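Chapter 3
Sharing Things Out: How Households Decide

8 April 2024
By Kaisu Hakala

When I was nine my brother and I fell out over a bicycle. It was green, it had one working brake, and an uncle had left it to "the children", which was a daft way of putting it when there were two of us and we lived at opposite ends of the day (he was up at dawn, I was hopeless before ten). We argued for most of a summer. Then my mother sat us down and asked who wanted it for what, and the whole thing was settled before the kettle boiled. He had it in the mornings, I had it in the afternoons, and we both thought we'd got the better half!

I've been teaching household economics for a long while now and I still start with that bicycle. In the last two chapters we looked at money coming into a home and money going out of it. Now we get to the part I like best, the bit in the middle, where there's a fixed amount of something and more than one person would like it. It might be cash, but it's just as likely to be hot water, or the car, or the last of the cheese, or twenty minutes of peace and quiet on the sofa.

Economists call this allocation. You'll see the word all over your other reading, so you may as well get used to it, but in this book I'll mostly say "sharing out" and I hope you won't mind. 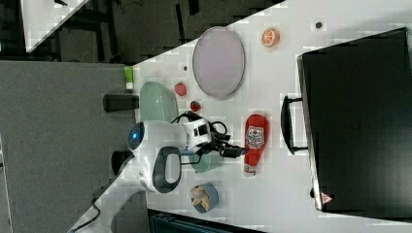
Families rarely sit down and vote on these things. Most sharing out is done by habit, and the habits are so old that the people living with them would be surprised to hear there was a rule at all. Whoever cooks gets first go at the pan, whoever is smallest gets the chair by the radiator. Think about a table with all sorts of things spread over it, a red ketchup bottle and a little teal-green bowl among them, and ask yourself who in your own home would get to the bottle first. I bet you know straight away. I bet you could tell me what would happen if somebody else got there first, too, and that is a rule, even if it has never been said out loud. Kids pick these rules up long before they can explain them, and they're fierce about anyone breaking them.

So here's our first idea, and please do underline it: a rule doesn't have to be written down to be a rule. It only has to be something people expect, and something they'd grumble about if it changed.

My friend Valtteri Laitinen spent a winter visiting homes in Perkadton, a small harbour town where nearly everyone works shifts. He'd meant to study wages. He came back with notebooks full of bathroom queues. One family of six had a single bathroom and an order of use so exact that the grandfather could tell the time by it, and when the eldest daughter changed jobs in March the whole order fell to bits. For a fortnight everybody was late for everything. They never had a meeting about it. Bit by bit a new order settled, with the daughter last instead of first, and by the time Valtteri went back to say goodbye they'd forgotten it had ever been different.

I love that story (he tells it better, with voices), and we'll be coming back to the Perkadton bathroom several times, so keep it somewhere handy.

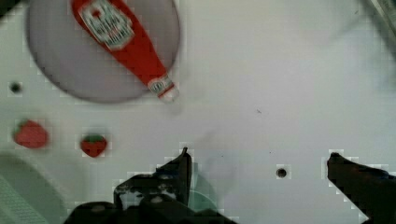
Three ways of sharing out

Almost every sharing rule I've come across in a home is one of 3 kinds, or a muddle of them.

The first is equal shares. Everyone gets the same. It's quick, it's easy to check, and it's what most children will shout for if you hand them a cake and a knife. The trouble comes when the people aren't the same. A toddler and a teenager with equal slices of pie will leave you with one full stomach, half a slice of cold pie and one person still raiding the cupboards at nine o'clock.

The second is shares by need. The teenager gets more pie. The person with the early shift gets the first shower. This feels kind, and often it is, but somebody has to decide what counts as a need, and that somebody ends up with rather a lot of power. Watch for this in the exercises!

The third is shares by turn, like our bicycle. Turns are marvellous for things that can't be cut up. They need a bit of memory, though, and a bit of trust, and they go wrong very fast if one turn is worth more than another. Having the car on a wet morning isn't the same as having it on a fine one.
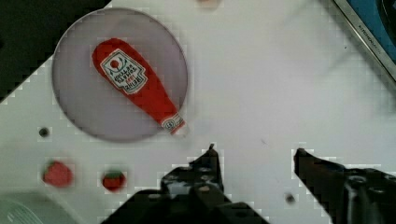

You'll have noticed that I haven't said which of these is fair. I'm not dodging the question, I promise, we'll get to it properly at the end of the chapter. For now I'd like you to see that people in the same house can hold quite different ideas of fairness and never find out, as long as there's enough to go round. It's when things run short that the different ideas bump into each other.

Gurnomitz is where I saw this most clearly. I lodged there as a student, in a house with 2 landladies, sisters, who'd shared a kitchen all their lives. One believed in equal shares and the other in need. With a full larder you couldn't have told them apart. Then the boiler broke, the repair ate up the month's housekeeping, and suddenly there were words over who should have the last of the coffee. The elder said half each. The younger said that she was the one who had to go out to work. Both were perfectly sure they were being reasonable, and I drank a great deal of tea that month and kept my opinions to myself.
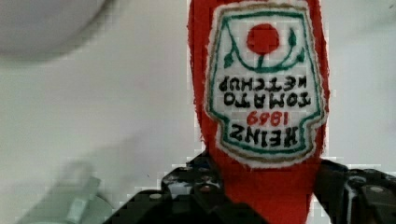 It would be easy to say they were really arguing about the boiler, or about something from forty years before, and perhaps they were. But an economist has to take the coffee seriously as well. It was scarce, they both wanted it, and their old way of sharing had never been tested on a small jar. When we draw our first diagram in the next section, the jar of coffee will be sitting right in the middle of it.

Before you turn over, do one small thing for me. Pick something in your home that gets shared, anything you like so long as it isn't money, and write down who gets it, when, and how much. Then ask someone you live with to do the same without looking at your page. Keep both bits of paper, as you'll need them for section 3.2.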